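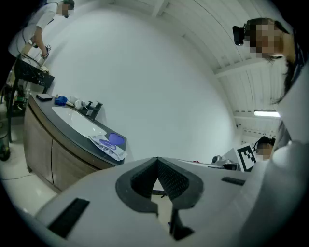 A reader of the first release wrote in to ask whether we could please say at the top, in plain words, if the readings came from the hot tap or the cold one, having spent an evening comparing their own kettle water with ours and getting nowhere. Fair enough! Every reading in Statari is from the cold tap, and that now goes first.

Statari: tap water hardness at home in Pusitz
README and data card
Last updated Fri 9 December

What this is

Statari is a small collection of water hardness readings taken by people in their own homes in Pusitz, mostly at bathroom and kitchen sinks, along with whatever they felt like telling us about scale, soap and the state of their kettles. It began as a conversation over tea that had an odd skin on top, and it grew from there. Pusitz gets its water from two places, the old Niskanen wells on the hill and the Bino reservoir on the other side of town, and people have argued for as long as I've lived here over which one is kinder to a shower head. We thought it would be nice to have some numbers to argue with.

There are 23 households in this release. Each one took a reading every week from June until the end of the collection, apart from vacations and one memorable stretch when the strips got left on a sunny windowsill and had to be thrown out.

What's in the folder

readings.csv has one row for each test. The columns are household, week, room, source, hardness and note. Hardness is in milligrams per liter as calcium carbonate, read off the color chart that came with the strips, so please don't expect fine steps between values.

households.csv has one row for each home, with the general part of town, the kind of water heater, and whether there is a softener. 4 of the homes have one. Their rows are marked and you will almost certainly want to set them aside before you average anything.

remarks.txt is the free writing, lightly tidied for spelling and with street names taken out. I'm fonder of this file than of the other two put together. There is a long passage on getting lather from a bar of soap that I think deserves a wider audience, and several people have strong feelings about vinegar.

How the readings were taken

Everyone had the same short sheet of instructions. Run the cold tap for a minute, fill a clean cup, dip the strip, shake off the drops, and hold it next to the chart in daylight if you can manage it. Most people tested in the morning. A few tested at night under a yellow bulb, and they said so in the note column, which was good of them. We asked folks to rinse the cup with tap water first and to keep dish soap well away from it.

The source column says wells, reservoir or mixed. It comes from the address and the town's supply map, and the homes along the boundary are down as mixed even when the people living there are quite sure they know better.

Things to watch for

Color charts are read by eyes, and eyes differ. Two people in the same house sometimes landed on neighboring squares. Where that happened we kept both rows and gave them the same week number, so you may see what look like duplicates. They aren't, please leave them in.

The homes are whoever said yes. There are more of them on the Niskanen side, where the scale is worse and people had more to complain about, so the plain average across all rows makes the whole town look harder than I suspect it is. Group by source first.

Nothing in these files says whether water is safe to drink. Hardness is a matter of minerals, kettles and laundry. If your water smells or looks strange, call the water office.

Changes in version 2

The hot and cold question is answered. The room column has been cleaned up (we had bath, bathroom, upstairs and the small one all meaning much the same thing). Blank hardness values are now left blank, where before they were zeros, and I'm sorry to anyone whose chart had a cliff in it on that account.

Using it

Please use it for whatever you like, including school work, and mention Statari by name if you publish something. Corrections are very welcome, and so are more remarks about soap. If you live in Pusitz and would like to join the next round, we're especially short of homes on the Bino side, and the strips are free until the box runs out.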